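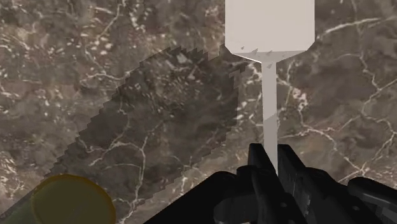 Brown marble with white veining (computer rendering)

Prestton lobbying affair

The Prestton lobbying affair was a political controversy in the city of Prestton over undeclared contacts between senior members of the city government and the consultancy Brinetent. It led to the resignation of the deputy mayor, Hacer Demirtaş, and to the adoption of the Prestton Contacts Register, under which meetings between elected members and paid lobbyists must be published.

Background

Prestton has been governed since its merger with the neighbouring district of Wanameo by a directly elected mayor and a council of 60 members. Under the merger terms the deputy mayor is chosen by the council and holds responsibility for land, transport and public contracts. Before the affair, members had to declare gifts and paid employment, but there was no duty to record meetings. A proposal to introduce one had been put forward twice by opposition members and was withdrawn on both occasions without a vote.

Brinetent was founded as a planning advice business and moved into public affairs work when the Wanameo harbour land was put up for sale. Its largest client was the property group Rätsep, which wanted to buy the eastern part of the site for offices and flats. The city had first intended to keep this part in public ownership and lease it out in small plots.

Disclosure

In August a local newspaper published extracts from a set of 629 emails and calendar entries sent to it by a former employee of Brinetent. The material showed that staff of the firm had met the deputy mayor or members of her office while the terms of the harbour sale were being drawn up. Several of the meetings had been entered in the city calendar as private appointments.

One of the documents was a draft of the sale conditions with comments by a Brinetent director. Two of the changes suggested in it, a shorter period for bids and the removal of a limit on building height, appeared in the version later put before the council. The city's legal office said at first that the changes had been made on its own advice. It corrected this statement the following week, saying that it had been asked to approve the wording but had not written it.

Demirtaş said that she had spoken to all parties with an interest in the site and had received nothing in return. She confirmed that the newspaper's documents were genuine but disputed its account of two meetings, which she described as short courtesy calls.

Inquiry and resignation

The council voted to suspend the sale and to appoint an outside inquiry led by a retired judge. The motion passed with support from members of the governing group, 3 of whom had earlier spoken in favour of the Rätsep bid. Hearings were held in public, apart from one session on the firm's contract with its client.

The inquiry found no evidence of payment to any elected member. It concluded that Brinetent had been given access to draft papers that other bidders did not have, and that the deputy mayor's office had failed to keep a proper record of how this happened. Demirtaş resigned on the Saturday before the report was due to be debated. She kept her seat on the council and sat as an independent for the rest of the term.

The mayor was criticised in the report for not asking about the calendar entries when they were first queried by a clerk — a point that was later raised in the election campaign. A motion of no confidence was tabled but fell short of the majority required.

Contacts Register

The register came into force at the start of the following year. It covers the mayor, the deputy mayor, all council members and the heads of the city's 4 departments. Entries must give the names of those present, the client represented and the subject discussed. Phone calls are included if they were arranged in advance. Chance conversations are exempt, an exception that opposition members have tried to narrow.

Aftermath

Rätsep withdrew its bid and the eastern harbour land was offered again in smaller plots. Brinetent lost its remaining clients in the city and now trades only as a planning adviser.

See also

Lobbying
Conflict of interest
Wanameo harbour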